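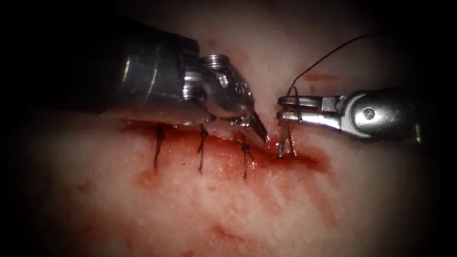 Closing an incision with two instruments.

Interrupted or continuous: notes on stitching a split in a canvas awning

12th August

The annexe awning on our old van split along the roof panel in April, on the last night at Bruvcombe. The tear was clean, parallel to the weft and a bit longer than my forearm. I put tape on both faces, drove home, and left it folded in the shed for longer than I should have. These are my notes on the repair, mostly so that I can find them when the other side goes.

The fabric is a 12 ounce polycotton canvas, proofed, with the colour mostly gone from the roof. Polycotton of that weight holds a stitch well if you stay far enough back from the raw edge. Too close and the weave lets go under tension, and you end up with a wider hole and a neat row of thread hanging in it. I marked a line 12 mm back on both sides in tailor's chalk and did not cross it.

Thread first. I used a bonded polyester from Zawadzka, which is the heaviest I can get through a number 19 hand needle without swearing. Cotton thread swells when it gets wet and helps plug its own needle holes, and plenty of people prefer it on canvas for that reason. It also rots. The awning lives in coastal sun for part of the year, so I went with polyester and accepted that I would be sealing the holes separately.

Then the stitch. A continuous stitch is quick and spreads the load evenly along the seam, but it is a single length of thread, and if it chafes through at one point the tension goes out of the whole run. Interrupted stitches are each tied off on their own. They take far longer and leave a lot of knots to rub against, but one can fail and its neighbours will still hold. Sailmakers have argued this out for longer than I have owned a van. My compromise was a herringbone stitch in short runs, each about a hand's width, locked at both ends. Herringbone pulls the edges together without lapping them and it lies reasonably flat under a patch.

Tension was the part I got wrong. My first run was too tight and the canvas puckered, which on a roof panel means a small gutter for water to sit in. I unpicked it and started again with the panel pinned out on a sheet of ply, under roughly the stretch it would have on the poles. The edges should touch and no more. If the fabric starts to ridge, back off.

Trinh La lent me her sailmaker's palm, and it made more difference than the thread or the needle. Without one you push with the fingertip and the needle wanders off line. With one you push from the heel of the hand and the needle goes where it is pointed. I have since bought my own, left-handed, and gave hers back with a block of beeswax.

For the patch I used offcuts of the same weight from Edon, one piece inside and one outside, corners rounded off with a jar lid. Square corners lift. Both patches were sewn through together around the perimeter on the machine, at a long stitch length, with the hand seam enclosed between them. The machine is a domestic Brestia and it did not enjoy four layers at the hem. I turned the handwheel by hand for that section and broke 2 needles anyway.

Sealing was a brush-on silicone proofer, two coats on the outer face only, with a day between. A 200 ml tin was plenty. Work it into the stitch holes from above and wipe off the excess before it skins over, or it will pick up dust and stay grey.

Giang Từ asked whether I had considered simply replacing the roof panel. I had. The maker no longer stocks it, and a canvas shop quoted me more than I paid for the annexe in the first place.

Still to do: reproof the remainder of the roof, replace the perished rubber on the rear pole cup, and check the seam on the driver's side, where the thread is the original and has started to go fluffy.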